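Elin Prosser: Notes from the Records Office

On the transfer of the Otdale registers

In October the parish of St. Brannoc, Otdale, was joined to the parish of Flirnbridge by decree of the bishop. The decree was read at all Masses and posted in both porches. Since that time I have received a number of letters asking what has become of the Otdale registers, who may consult them, and whether an older certificate issued at Otdale is still valid. I have answered many of these letters individually. I am setting out the same answers here on my own page, where they can be found without writing to me. The official notice remains the one issued by the diocese, and where my wording differs from it, the notice should be followed.

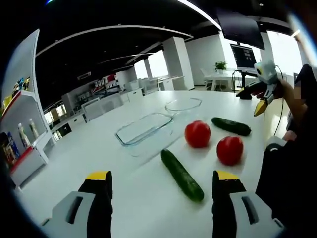 Parish Records Office, Flirnbridge with Otdale

The registers were moved on a Thursday and are now held at Flirnbridge. They comprise the baptism, confirmation, marriage and burial books, together with the notices of marriage and a small amount of correspondence. The whole deposit fills 70 boxes. Each volume was entered on a transfer list before it left the sacristy at Otdale, and the list was signed by the outgoing administrator and by me. A copy has been sent to the chancery.

Canon law requires that sacramental registers be kept with care and passed on intact when a parish is suppressed or merged. It does not require that they be rewritten. The Otdale books have therefore been closed with a dated note beneath the last entry, and new entries are made in the Flirnbridge books. A person baptized at Otdale before the merger remains entered in the Otdale register, and any later annotation, such as a marriage or an ordination, will be added in the margin of the original entry as before. Several correspondents had understood that the old entries would be copied across and the old books put away. I regret the confusion, which I believe began with a sentence in the parish bulletin.

Certificates issued by Otdale before the decree remain valid as records of the sacrament. However, a couple preparing for marriage will normally be asked for a baptismal certificate issued within the last six months, and this must now come from Flirnbridge. Requests should give the full name at baptism, the date of birth, the names of both parents and, if known, the approximate year. Please do not send original documents by mail.

The oldest baptism book presents a particular difficulty. It contains 1,022 entries, many of them in a Latin hand that changes with each priest, and the binding has failed at the spine. It is not being produced for readers at present. I am preparing a name index from it, and I have so far indexed 300 entries. The work is slow where the priest gave only a Latin form of the Christian name, and slower again where he recorded the godparents on a separate line without making clear to which child they belonged. Until the index is finished, searches in this volume will be made by the office on the inquirer's behalf.

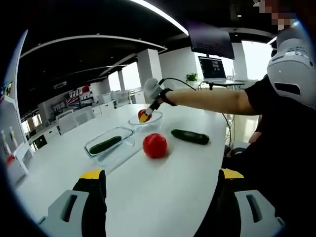 A further question concerns the families of Cinness. The chapel there was never a parish. It was served from Otdale for most of its history and from Flirnbridge for a shorter period before that, and its baptisms are divided between the two sets of books. More than 200 of them have been traced at Otdale. Those looking for a Cinness family should ask for both parishes to be searched. There is no separate Cinness register, although one is mentioned in a visitation report, and I have found no sign that it was ever begun.

Access to the registers is governed by the diocesan policy on personal data. Recent entries are open only to the person named, or to someone acting with that person's written authority. The parents of a minor may also apply. Entries concerning adoption are subject to additional restrictions, and inquiries of that kind are referred to the chancellor, who will reply in confidence. I am not able to discuss them by telephone.

The reading table at Flirnbridge may be booked for weekday mornings from ten o'clock. Pencils only may be used. Photography of the older volumes is allowed with permission, and no charge is made, though the parish is grateful for any gift toward the repair of the first Otdale book.

One matter is still unsettled. The memorial book that stood near the Lady altar at Otdale was not on the transfer list, being regarded as church furnishing and not as a register. I have asked that it be kept at St. Brannoc for as long as Mass is celebrated there, and I am waiting for a reply from the dean. I will add his answer to this page when it arrives.

Elin Prosser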